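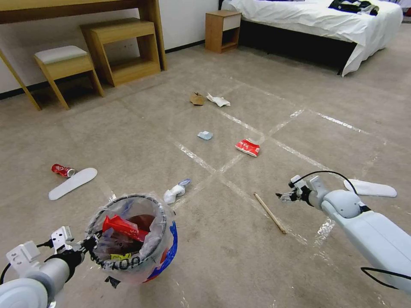

Litter pickup, bedroom carpet, two arms and one bin.

Threads > Barry Fairclough > Robots at home

Filed under: Automation, Chores

Sunday, May 19, 2019

1/ People keep asking me if a machine can tidy a bedroom yet. Short answer: parts of it, slowly, if you're patient and the room is kind to it.

2/ Picking rubbish up off a floor sounds like the easiest chore in the house. You'd give it to a six-year-old. For a robot it's a different job for every piece.

3/ Take the red can. It's crushed, so there's no neat cylinder to close on. A two-fingered gripper has to find a grip on whatever shape the dent left.

4/ The thin wooden stick is worse. Flat on carpet there's hardly any height to it. Come in too high and you close on air, too low and you push the fingertips into the pile.

5/ Tissues and crumpled paper are forgiving. Grab anywhere near the middle and you'll probably get it. If I were selling one of these I'd demo tissues all day.

6/ Then the insoles. Are they rubbish? A pair of white foam insoles on the floor could be headed for the bin or back into somebody's shoes. I'd ask. Most systems I've read about would need to be told.

7/ Ruan Le Roux asked about the bin. A lined bin is harder than a bare one. The bag folds over the rim, and a gripper that lets go a bit late can take hold of the plastic and drag it. I've done the same with my own hand.

8/ Also the tape on the carpet. Clear tape is shiny, and shiny things bother cameras. I'd want to see the same task on plain carpet and on a patterned rug before I believed any score.

9/ On scores: I keep my own spreadsheet of published tidying demos, 67 so far. Most start with the bin already in reach. Very few show the arms getting themselves to the far side of the bed.

10/ Fereshteh Nazari says two arms are overkill for litter. Fair for a can. I still like the second one – it can hold the bin steady, or work the other side without the whole machine turning.

11/ Would I pay for it? I timed myself on my son's room in January. 181 seconds, including the bit under the desk. No robot I know of is close to that in a room it hasn't seen before.

12/ Speed matters less if you're out at work, mind you. It could take all arvo for all I care, as long as it doesn't bin a sock.

13/ Next up is folding towels. Lucía Echevarría has sent me a pile of links and I've watched two of them.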